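Luvik Trading Accounts: Frequently Asked Questions

Last updated Saturday, May 25, 2024

What is a Luvik practice account?

A practice account lets you place currency trades with pretend money. Prices are the same ones our live customers see. You get a starting balance of 1,000 in the currency you pick when you sign up, and you can reset it from the Settings page whenever you like.

How long does the practice account last?

It stays open for 30 days after your last login. If you log in on day 29, the clock starts over. Once an account has closed we can't bring back the trade history, so download it first if you want to keep it.

Do I have to open a practice account before a live one?

No. You can apply for a live account right away. Many new customers do both and switch between them with the menu at the top of the screen.

Who can apply for a live account?

You must be at least 18 and live in a country we serve. The list of countries is on the application form. We don't accept joint applications at this time. Company accounts are handled by Jingyi Peng's team and use a separate form.

What documents do you need?

A government photo ID and one proof of address, such as a bank statement or utility bill. The name on both has to match the name on the application. Screenshots of an ID are turned down.

What is the spread?

It is the gap between the price at which you can buy a currency pair and the price at which you can sell it. It is a cost to you on every trade. Our spreads change during the day and usually get wider late on Fridays and around major news.

Do you charge commission?

Not on the Standard account. The Pascu account has tighter spreads and a fixed commission on each side of the trade. Customers who trade only a few times a month generally pay less on Standard.

What does leverage mean for my balance?

Leverage lets you hold a position larger than the money in your account. At 30 to 1, a small move in price has a large effect on your balance, and losses can build up quickly. You can lower your leverage under Settings, then Risk. Raising it again takes one business day.

What is a margin call?

It is a warning that your balance is getting too low to support your open trades. We send it by email and in the app. If the balance keeps falling, the system starts closing trades, largest loss first. Please don't count on the warning arriving in time in a fast market.

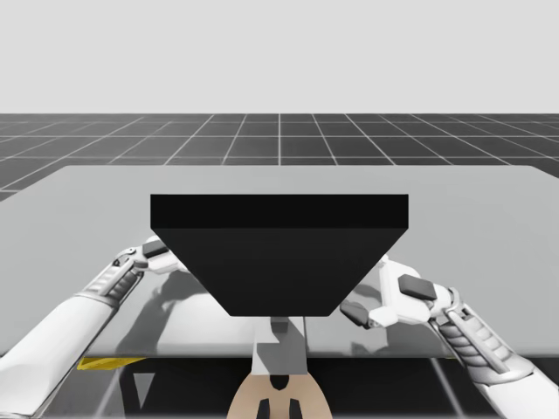
Can I use automated strategies?

Yes, on both account types. Strategies built in the Jevska editor can be tested against past prices before you switch them on. Past results don't tell you what a strategy will do next. You are responsible for any trade it places, including trades made while you are logged out.

How long do withdrawals take?

Requests made before noon are sent the same business day. Your bank may need a few more days. Money can only go back to an account in your own name.

How do I make a complaint?

Write to Charalambos Lazaridis, Customer Relations, at our Kistondale office, or use the complaint form in the app. Include your account number and the ticket number of any trade involved. You will get a written reply.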